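28 December 2025

Quick one before the kids wake up from their movie. Well, I said quick.

So I finally quit the cleaning app. The Privel one, the one that gives you points. Deleted it off my phone this morning, standing in the kitchen in my socks. Had it since May. And I want to write down why while I'm still annoyed, because in a week I'll be back to thinking I need an app to tell me to wipe the stove.

Background for anybody new. Our house is small, we own too much, and every December I get the urge to fix my entire life in the days between Christmas and New Year's. Last year it was the pantry. Labels on everything. Nice labels! By spring the one that said RICE was on a jar of buttons.

This year, no labels. I'm trying one thing only. Twenty-two minutes a day, timer on, stop when it rings. Even if there's a pile in the middle of the floor. Especially then. I picked 22 because 20 felt like something a magazine would say and I wanted it to be mine. Silly but it works on me.

Day one was the hall closet. Coats nobody has worn in years, a bag of other bags, the box for a Prilter vacuum we gave away two houses ago. Why did we move the box. Twice. Day two, the drawer under the oven. Day three I skipped, we had people over. Day four, the shelf with all the cords, and I am not ready to talk about the cords. 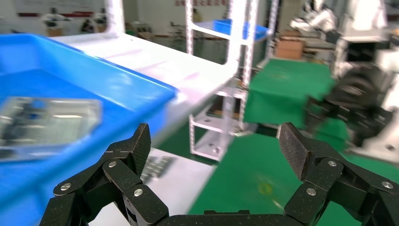

Mittal wrote back to my last post to say that a timer only teaches you to be sloppy, and that one full weekend with the doors shut and no phone would get more done than a month of these little sessions. Which, maybe. I've done the full weekend. I did it two years running and both times I ended up on the bed at midnight with no sheets on it, surrounded by everything I own, eating crackers. Some people have the legs for that. I dont.

Also a weekend assumes you have a weekend. I've got a kid with swim stuff and a kid with a cough and a job that sends me emails at dinner.

OK the app. My problem with it was the streak. Miss one day and it shows you a sad little broom. I started doing fake chores to keep the broom happy, like "dust lamp" when I hadn't been in the same room as the lamp. I got to 700 points and you know what you get for 700 points? A different color broom. Meanwhile the actual closet, untouched.

Paper list on the fridge now. Eleven things on it. If I skip a day the list just hangs there and doesn't make a face.
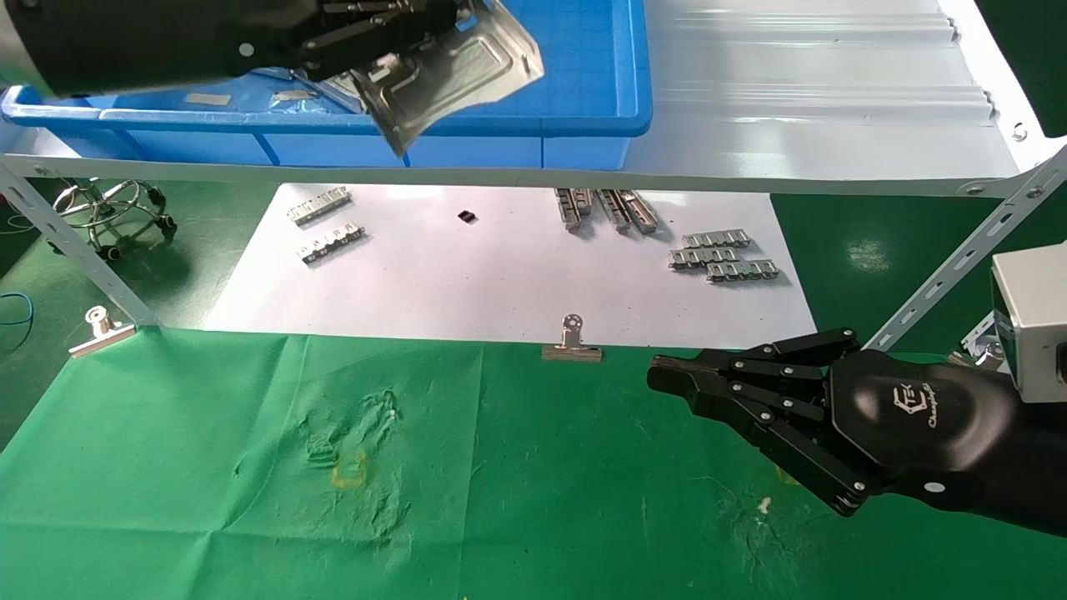 Small stuff is what kills me, not the big stuff. A couch you deal with, it's a couch. But screws, odd keys, the little feet that came off the Irex bookcase, half a hinge, they go in a dish and then the dish is full and you get another dish. I had dishes in three rooms. What I want is one bin, a solid blue plastic one with a thick rim like that, up on a shelf where I have to reach for it, and the loose metal bits go in there and nowhere else. When I can't see the bottom anymore, I sort it. That's the whole system. My sister-in-law uses muffin tins for this and hers looks great, but she also irons pillowcases so we are not the same.

Things I've thrown out so far and do not miss: the coats, the bags (kept one bag, for bags), a fondue pot with no forks, every takeout menu, a calander from a dentist we don't go to. Things I threw out and missed within the hour: the small funnel. Going to have to buy a funnel.

Things I could not throw out even with the timer going: the baby shoes. Put them back. Not sorry.

Tomorrow is under the bathroom sink, which scares me, there's a bottle at the back that has been leaking something slow and green. Gloves for that one. After that the garage shelf, if it isn't too cold, and then I'd like to be finished with the list by the time school starts again, though the cords may roll over into their own list.

Movie's over, I can hear them on the stairs. If you've got a way to deal with cords that isn't a shoebox full of twist ties, leave it in the comments, I've got the shoebox already.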